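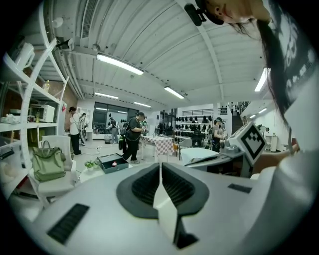 Hand-held gripper loses its marker under tube lights

Posted by Maham Kiani

I'm comparing two hand-held grippers for collecting pick-and-place demos, a Lidevetti and an older Plullex. Both have a wide-angle camera looking down at the fingers and a square black-and-white marker on a white cube mount. The Plullex tracks fine. The Lidevetti drops its marker whenever I tilt it back and the ceiling lights come into view. We have fluorescent tubes and I can't switch them off while other people are working.

Exposure is on auto for both. Shutter on the Lidevetti can be set by hand but I don't know where to start. Is this the camera or the marker? I'd like to settle on one of them by Wednesday.

Andri Gisler

Camera, most likely. With auto exposure the tubes pull everything else down and the black squares run together. Lock the exposure with the gripper pointed at the table, then tilt it back and see if the marker still reads. I'd start at 1/120 if your mains is 60 Hz and adjust gain from there. Much shorter than that and you may get banding from the tubes.

Also check the print. Glossy paper picks up the lights at some angles. We reprinted ours on matte stock and dropouts went from every few minutes to 3 in a session of 1000 frames.

For a fair comparison put the same marker on both grippers and use the same lens setting. Otherwise you are testing two things at once.

Ottilie Rüegg

I had the Plullex and sold it, the trigger was too stiff. Didn't have marker problems though.

Marlene Kowalchuk

Agree with Andri on locking exposure. Do the lens calibration again too, if you haven't since unpacking it. Mine was off near the corners and the pose jumped whenever the marker got close to one. Six views of the board weren't enough, I had to redo it with more of them out at the sides.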